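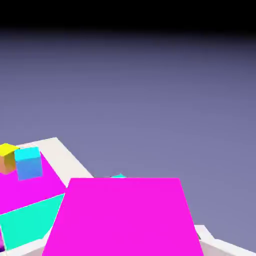

Tundale Scorebook Club: Your Questions

I get a lot of email about keeping score at ballgames, and most of it asks the same handful of things, so I've put my answers on one page. Last updated 22nd May.

Do I need to know all the rules before I start?

Nope! I didn't. I'd been going to games for years and still had no clue what a fielder's choice was when I bought my first scorebook (and I got it wrong for most of that season). You need balls, strikes, outs and who's playing where. The rest you pick up when something weird happens and you have to figure out which box to put it in.

What are the numbers for the positions?

Pitcher is 1, catcher is 2, first base is 3, second base is 4, third base is 5, shortstop is 6, and then left, center and right field are 7, 8 and 9. Yes, the shortstop looks out of order. Everybody trips over that one for a week or two and then it sticks. A grounder to short with the throw to first goes down as 6-3, and once you've written that a few dozen times you'll start saying it out loud to people who didn't ask.

Why is a strikeout a K?

The usual story is that it's the last letter of "struck," and S was already taken for sacrifice. A regular K is for a swinging strikeout and a backwards K is for a called one. Some folks use Kc for the called kind. I like the backwards K because I enjoy drawing it.

Which scorebook do you use?

I've been on the Drandeck spiral for a while now. It lies flat on my knee, the diamonds are big enough for my handwriting, and there's room at the bottom of each column for pitching changes. There are 40 games in a book. My one gripe is the thin paper, so if you lean on your pen you'll see it on the next page. Fabian Kofler swears by the Nägeli hardback, which has heavier paper and a ribbon, but it's too stiff for me and it doesn't fold back on itself. If you're just trying this out, print a few free sheets and clip them to a board. Spend money later.

Pen or pencil?

Pencil. Mechanical, 0.7 lead, and bring a separate eraser, please, the one on the end is gone by the fourth inning. Ilham Ragab scores in ink, in two colors, and hers look gorgeous, but I change my mind about errors far too often for that.

What do I do when I miss a play?

Write WW, for "wasn't watching," and move on. It's a grand old tradition! You went for nachos, somebody's kid stood up in front of you, life happened. If it bothers you, fill it in from the box score when you get home. I used to do that every time and now I mostly leave them in.

Hit or error? How do I decide?

Ask yourself if an ordinary effort would have made the play. If yes, it's an error, and if no, it's a hit. Then look up at the board and see if the official scorer agreed with you. If they didn't, you can change yours to match or you can be stubborn. I have one page from last August with a note in the margin that just says "WRONG" with an arrow. No regrets.

Also, a ball that drops between two fielders who both stop and look at each other is usually scored a hit, which drives new people up the wall.

How do you handle a double switch, or a pinch runner, or when the whole bench comes in?

Draw a vertical line on the left side of the box where the new batter first comes up, and write the new name on the second line of that lineup spot. For a new pitcher, I draw a horizontal line above the first batter he faces. Pinch runners I note right in the corner of the diamond, PR and the number. Preseason games are a mess for this. By the seventh there's a whole different team out there and half of them are wearing numbers that aren't in the program. I'd start on a regular game if you can.

What's a good game for a first try?

Small ballpark, low seats, nice evening. Prullcombe is where I take people, because the PA announcer reads out every substitution slowly and then does it again. The radio helps too. Practicing at home with the TV sound off and the radio on is how Gwion Pugh learned, and he's neater than I am.

Can kids do it?

Sure, I've had kids pick it up faster than their parents. Start them with just outs and runs. One inning is plenty, then let them go back to their hot dog. Adding the position numbers can wait till they ask.

How do I check my math at the end?

You prove the box. For each team, at-bats plus walks, hit batters, sacrifices and any interference calls should equal runs scored plus runners left on base plus the other team's putouts. If it comes out even, you're golden. If you're off by one, look for a walk you counted as an at-bat. That's nearly always my problem.

Do you keep all of them?

I do, and my closet is not happy about it. I passed 250 games a while back. The longest is a 12-inning thing that ran off the side of the page and finishes on the back of a parking receipt, which I've taped in.

Does the club meet up, and does it cost anything?

It's free. We sit together at home games, third base side, and there are 29 of us on the email list, though you'll usually find a much smaller bunch on any given night. Wendelin Mayrhofer runs the list, so write to her to get added. Bring a pencil, and if you forget, Severin Pfister carries spares.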